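Let the Students Sort the Cables

Every year, when our robotics club opens the registration, the parents ask me the same thing: which competition will my child go to? I have been a mentor for four years now and I still do not have an answer that satisfies them. This year I told them the club would not enter any competition before May, and that until then the students would teach a robot arm to put cables in a bin. Two families withdrew the same evening. I want to explain why I think the rest of us made the right choice, and I will try to be fair to the other side.

First, what a competition gives. It gives a deadline, and teenagers need a deadline as much as adults do. It gives a trip, a T-shirt, a feeling of belonging to something bigger than a school basement. My colleague Zoltán Lengyel, who started the club, took a team to the regional round with a machine called Otell, and those students still talk about it at graduation. I would never say that this was wasted time.

But I also remember how Otell was built. The registration fee was 800 dollars, and once this money was paid, nobody wanted to risk anything. The strongest programmer did the programming. The student with the steadiest hands did the wiring. The others held the flashlight, made the poster and learned to stand behind the table with a nice smile. At the end we had a robot which could do one task on one field, under one kind of light, and a small group of students who understood it. When they graduated, the robot stayed on the shelf and the knowledge went out the door with them.

A cable is a different kind of teacher. It has no correct shape. You can coil it well and tie it, and the next time it lies on the table it looks like another object. The students wrote their first plan in one afternoon: find the cable, close the fingers, lift, move, open. Thịnh Nông, who is in Grade 11 and is not a patient boy, was sure that he would finish before supper. He went home at nine o'clock with a notebook full of crossed-out lines. The fingers closed beside the cable. Then they closed on the cable and also on the edge of the bin. Then they picked up one cable and took a second one along by its plug.

It was the best evening of the year, in my opinion. For the first time I saw the whole group argue about the same problem. Bianka Dudás, who had joined only to do the video for our web page, noticed that the attempts went worse when the plug was lying under the coil. She was right, and she was right because she was looking at the cable while all the others were looking at the code. After this she did not do much video any more.

By the end of term they had recorded 1546 attempts. I asked them to keep the bad ones, and this was a real fight, as some wanted to delete anything embarrassing. In a competition you show your best run, and I understand that. In a laboratory or a factory, someone will ask you about all the runs. I would like my students to hear this question at sixteen and not at twenty-six.
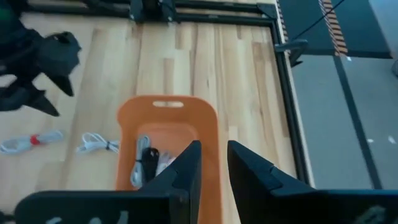 Bognár Community Workshop, May

The orange bin is a plain one with a slot for a handle, and you can see how ordinary the material is: a gray coil with its little tie, a white bundle, and two more white cables waiting on the wood, one of them with a red band. This is the whole curriculum. I have been asked by a parent if it is not a bit poor. My reply is that everybody in the club can explain why the coil with the trailing plug is harder than it looks, and I could not say such a thing in any of our competition years.

There are good arguments against me. Ferenc Szekeres, who mentors the Starura team on the other side of the city, says that without a public result the students lose interest in the winter, and he is partly right. Our attendance in February was bad. He also says that a university or an employer understands a medal faster than a notebook. That may be true too, though I think it is a reason to teach students how to present a notebook.

My proposal to other clubs is modest. Keep the competition if you love it, but give the first half of the year to one dull object and let every student, including the one who came for the posters, run the arm and write down what happened. Ask for the failures at each meeting, before the successes. We plan to enter again next year, and Thịnh has already informed me that the cables will stay on the table also after we register.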